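**Plug production** is a method of raising young plants in which each seedling or cutting is grown in its own small cell of growing mix until it is large enough to be moved to a bigger container or to open ground. The resulting unit, a root ball with a single plant, is called a plug. Plugs are grown by specialist nurseries and sold to other growers, who finish the plants for retail sale.

## Trays

Plug trays are molded from thin plastic or from expanded polystyrene. The outer size of a tray is largely fixed by the benches and machines it must fit, so the number of cells determines their volume. Trays with 200 cells are used for small-seeded bedding plants that will be moved on early. Trays with 98 cells give a larger root ball and are used for perennials, cuttings and crops that stay in the tray longer.

Cells may be round, square or many-sided in cross section. Square cells hold more mix for a given spacing. Most cells taper toward the base so that the plug can be pushed or pulled out cleanly, and each has a drain hole. Ribs on the inner wall direct roots downward and limit circling.

## Growing mix

The mix in a plug cell is shallow and drains poorly compared with the same mix in a deep pot. A layer of saturated mix forms at the base of any container, and in a short cell this layer takes up a large share of the total depth. Plug mixes are therefore fine enough to fill the cell evenly but include perlite, bark fines or coarse peat to hold air. Starting fertilizer is kept low, as seedlings are easily harmed by salts.

## Printed patterns in floriculture trade

Flowering crops grown from plugs supply the bedding and cut flower markets. The same flowers are common subjects in printed household textiles. 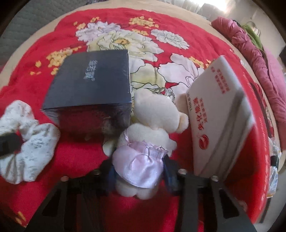 *Red floral bed sheet with a plush toy in a lavender satin skirt.*

Growers rarely choose varieties with such uses in mind. Selection is based on germination rate, uniformity, flowering time and resistance to disease.

## Stages of growth

Seed-raised plugs pass through a series of stages, each with its own target for moisture, temperature and feed.

| Stage | Start | End | Moisture |
|---|---|---|---|
| Germination | Sowing | Root emerges | High |
| Establishment | Root emerges | Seed leaves open | Medium to high |
| Growth | Seed leaves open | Root ball holds together | Medium |
| Hardening | Root ball holds together | Shipping | Low to medium |

The first stage often takes place in a closed germination room with fog or fine mist. Trays are moved to the greenhouse when the root has entered the mix. A delay at this point produces stretched stems that cannot be corrected later.

During the growth stage the surface of the mix is allowed to dry between waterings. This draws air into the cell and encourages branching of the roots. Edge cells dry faster than those in the middle and are commonly watered by hand.

## Sowing equipment

Three types of seeder are in general use:

- **Needle seeders** pick up single seeds by suction at the tips of a row of needles. They are slow but handle many seed shapes.
- **Drum seeders** carry seed on the surface of a rotating cylinder and suit long runs of one crop.
- **Plate seeders** sow a complete tray at once and need a separate plate for each tray pattern.

Very small seed is normally coated to give it a round shape and a larger size. Coated seed must be kept moist after sowing, or the coating may harden around the seed. 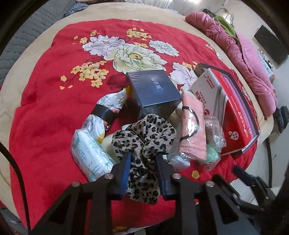

Trays are checked for empty cells before shipping. Gaps are filled by hand or by machine with plants from a spare tray of the same batch. The Cladesow nursery at Ornel sows 2 percent more trays than ordered for this purpose and raises the figure to 3 percent for pansies, which germinate unevenly in warm weather.

## Holding and shipping

Plugs that are ready before they are needed can be held for a short time at low temperature. Light is supplied during longer holding periods to prevent yellowing. Trays are watered before packing, and the leaves are left to dry so that gray mold does not develop in transit.

Most spring bedding plugs are shipped from late winter onward. Fall crops, including pansies, are generally in their final packs before October.

## See also

- Bare-root stock
- Seed priming
- Soil block
- Transplant shock

*Last revised January 24, 2019*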